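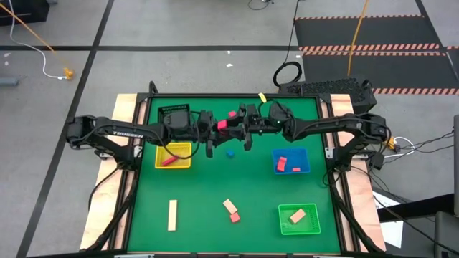
Mairéad Ó Súilleabháin says I should forget colours completely and sort by shape, long ones in one basket and cubes in another, because children grab for a shape when they're building and never for a colour. I half agree with her! But I've already bought the coloured baskets, and I'm stubborn, so I'm asking here before I undo a whole evening's work.

The job is building blocks for the toy library in Giddale. We were given a huge mixed lot in July (2,000 blocks if you believe the label on the crate) and I've been going through them a table-load at a time, putting them into little plastic baskets so they can go out on loan. The trouble is that the colours of the baskets don't match the colours of the blocks. I've got red blocks and plain wooden ones and pinks, and my baskets are yellow, blue and green. So the reds end up in the yellow basket, then more reds end up in the blue one because somebody helping wasn't told, and the plain ones go in the green. Then there's always a blue cube left out on the table that everyone wants to put in the blue basket, which has reds in it. You see my problem. 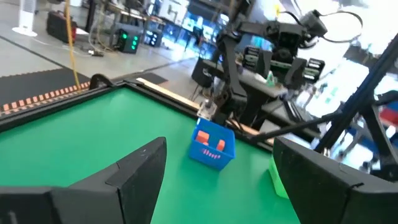

What I really want is a system that a tired parent can follow when they bring a set back. Labels on the rims fell off within a week last time, and the parents' idea of "roughly where it was" is not mine. I did wonder about tying tags through the holes instead, as the blue basket has a row of short slots along the front and a bit of ribbon ought to go through those nicely. It had orange blocks in it at that point, by the way, which tells you how well the colour rule is holding up. Has anyone done tags like that? And do I go by colour or by shape?

giddale_toybox, November 2022

---

**pennyplain**

Shape. Sorry, your friend's right. We did colour at our playgroup in Metholm for years and it looked gorgeous on the shelf and was miserable to keep up. The minute you get a colour that's in between (is that one orange or a washed-out red?) people start arguing or just chuck it in anywhere.

With shape you need fewer decisions. Cubes, long ones, odds and ends. I'd put the long ones in whatever basket they'll lie flat in, and if they stick out over the rim, get a deeper basket for those and keep the little ones for cubes. Ours have to be under the rim or they get knocked out when you slide the basket along.

Tags through the slots work fine. Use cord, ribbon frays and small children chew it. Keep it short, a couple of inches, and knot it on the inside. We draw the shape on the tag and don't write anything, so the kids can do it themselves.

**Fahy Lane Mum**

just buy more baskets?? match the colours and you're done. Drudel do packs of 4

**oldsawdust**

I'd go the other way from both of you and not sort at all. A set that goes out on loan wants to be a mixture or it's no use to build with! What good is a basket of nothing but reds to a family at home?

We make up our sets by number, 77 blocks to a bag, mixed shapes, any colours. When one comes back you tip it out, count it, and back it goes. Missing ones get made up from a spare tub, and that's the only thing we bother sorting, into cubes and not-cubes. I got through 325 sets last year that way with a cup of tea in one hand.

If you do keep the baskets, use them on the table while you're making up the sets and don't send them out. The thin plastic ones crack at the corners in car boots, or ours did anyway.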